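Feldale Reader Notes

A data card and readme, in that order or possibly the other one

So this is my collection of reader notes on novels, mostly debut novels, mostly the kind that get called "domestic" on the back cover whether or not anyone in them stays home. I started typing these up from a box of index cards that came out of the Feldale reading room, and then I kept going with my own, and at some point I had a spreadsheet and a problem. You're welcome to it.

What's in it

There are 376 notes covering 110 novels. Every note is one reader's reaction to one book, and they run from a single grumpy sentence to a full page on both sides of the card. The oldest cards are from 1994. There are no star ratings. People have asked me to add some and I won't, mainly because I'd be the one making them up!

The files

notes.csv has the notes themselves, one row each.
books.csv has title, author, year, and a short plot line written by me.
shelves.txt is my list of themes (sisters, money, first jobs, weddings that go wrong, and so on).
leftovers.txt is cards I couldn't match to a book. If you know which novel has a dentist who inherits a ferry, please write to me.

Columns in notes.csv

note_id: just a number, don't read anything into it.
book_id: matches books.csv.
reader: initials only, or blank.
finished: yes, no, or skimmed. I only filled this in when the reader said so. Lots of blanks.
spoiler: yes if the note gives away the ending. I'm strict about this one, so a hint counts.
text: the note, with spelling left the way it was written.
shelf: up to 4 themes, separated by semicolons.

How I typed them up

By hand, in the evenings, with the cards propped against a cereal box. I tried the scanning program that came with my old laptop and it turned every "heroine" into "heron," which was fun for a day. Where I couldn't read a word I put [?] and moved on. Where a reader crossed something out I left it out too, except in two or three spots where the crossed-out part was clearly the better review (see the Clirkovetti notes, you'll know them when you get there).

About Clirkovetti: it's a family saga, three generations over a bakery, and it has more notes than any other book here. Readers either adored the grandmother or wanted her off the page by chapter two. If you're counting words or looking at moods across the whole set, maybe pull that one out first, or everything you find will be about the grandmother.
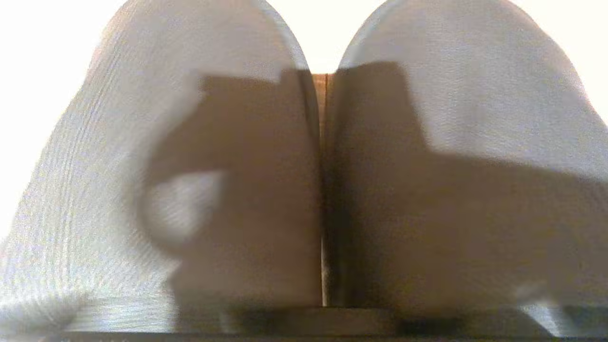 Kane Bolger wrote to say I've got the shelves wrong, and that Skarkier is no more a romance than a phone book is. It's a book about two friends who stop speaking over a loan, he says, and the fiancé is furniture. He also thinks "weddings that go wrong" shouldn't be a shelf at all, because half the novels in the list have one and it tells you nothing about what you're going to be reading.

Okay, fair on Skarkier. I've moved it to friendship and money, and left a line in the change list so anybody with the older copy can see what happened. I'm keeping the wedding shelf, though. I like being able to find them, and I've used it more than any other shelf when somebody wants a book for a long train ride.

Things that will trip you up

Some readers wrote about two books on one card. I split those into two notes and repeated any sentence that was about both, so you'll see a few twins.

Yammine is in here twice under different book_ids. The paperback has a different last chapter (she goes back to the job in one and doesn't in the other) and readers were arguing past each other until I split them up. If a note didn't make clear which ending the person had read, I put it with the hardcover. That's a guess, and you should treat it like one.

The readers are not a fair sample of anybody. They're people who walked into one reading room and liked novels enough to fill out a card, plus me. I'm the reader marked "zz" and I'm too easy on first novels, so take my notes with a spoonful of salt.

What I'd use it for

Finding your next book, first of all. It's also good for seeing how the same plot gets retold by different people, and I know a book club that reads the old cards out loud before they start arguing. Please don't use it to rank authors, and please don't pull lines out for jacket copy.

Sharing it

Copy it, pass it around, fix my typos. Keep the initials as initials, and don't go trying to work out who anybody is. If you spot your own card and want it gone, tell me the note_id and I'll take it out the same week.

Still to do

Type up the last stack, the one with the coffee damage
Reread Skarkier and see if the fiancé really is furniture
Add page counts to books.csv
Sort out the ferry dentist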